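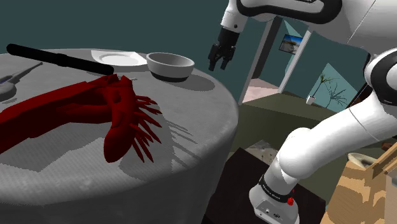
Verna Lindqvist wrote in under my last post to ask why I keep fussing with the simulated arm when the real one is sitting idle on its bench, and whether a machine that doesn't exist can even need maintenance. Oh Verna, it can! It needs so much! I started typing a reply and it got so long that I decided to give it a post of its own.

So, for anyone new: I have a small tabletop arm at home, and I have a rendered copy of it that I try everything on first. I call the pair of them Sison, which gets confusing, and the scene files live in a folder called Curkano for reasons that made sense in March. The copy has a base, links, a two-fingered gripper and a room to stand in, and every one of those can go wrong in its own special way. I love this stuff.

The base was this month's headache. In the virtual room the arm stands on a dark brown pedestal beside a big round table, and for the longest time its reach was just slightly off. I would send the gripper to a spot above the tablecloth and it would stop short. I checked the joints, I checked the gripper length, I rebuilt the gripper (a whole evening, and I enjoyed it, but still). Then Hongmei Han suggested looking at where the base frame was attached. I had it parented to the bottom of the pedestal and had typed in the pedestal height by hand, and later I had swapped in a different pedestal. Of course I had. The arm was working from the height of a piece of furniture I'd deleted.

Now the base frame is tied to the top surface and reads its height from the model, so I can change the furniture as often as I like. And I do like!

Next came the fingers. My gripper had a habit of shivering when it closed on something hard, a tiny buzz you could see if you slowed the playback. I'd been blaming the contact settings and kept making everything softer, which only meant the fingers sank into whatever they picked up. What fixed it was putting the contact settings back to where they started and cutting the physics step in half. Slower to run, yes. I ran 496 test grasps overnight and went through the log with my coffee, and only 7 of them still showed the buzz. All 7 were on thin round things held right at the fingertips, so I have a pretty good idea where to dig next.

The table is part of the upkeep too. I keep an awkward mix of things on it: a plate, a white bowl with a gray band, a long black rod, and a dark red spiny thing like a lobster, which is my favorite. Spines are brutal for collision shapes. If you wrap the whole thing in one simple hull, the gaps between the spines fill in with invisible solid, and the fingers bump into nothing at all. I split mine into separate pieces, one per spine plus the body, and the phantom bumps went away. The bowl needed the same treatment, otherwise it's a solid lump as far as the gripper is concerned and you can't get a finger over the rim.

My routine these days, in case it helps anyone:

Home the arm and compare every joint reading with the saved ones.
Open and close the gripper on nothing, slowly, and watch for drift between the two fingers.
Drop each object from a little way up and make sure it settles – if something creeps across the cloth, its mass or friction is off.
Save a copy of the scene before touching anything else. I've skipped this one twice and been sorry twice.

Back to Verna's other question, about the real arm sitting idle. It's waiting on a wrist bearing, so the copy is all I've got until the package comes. When it does I'll be measuring the base height with a proper ruler before I even plug the thing in, and I'll post the numbers for both arms side by side.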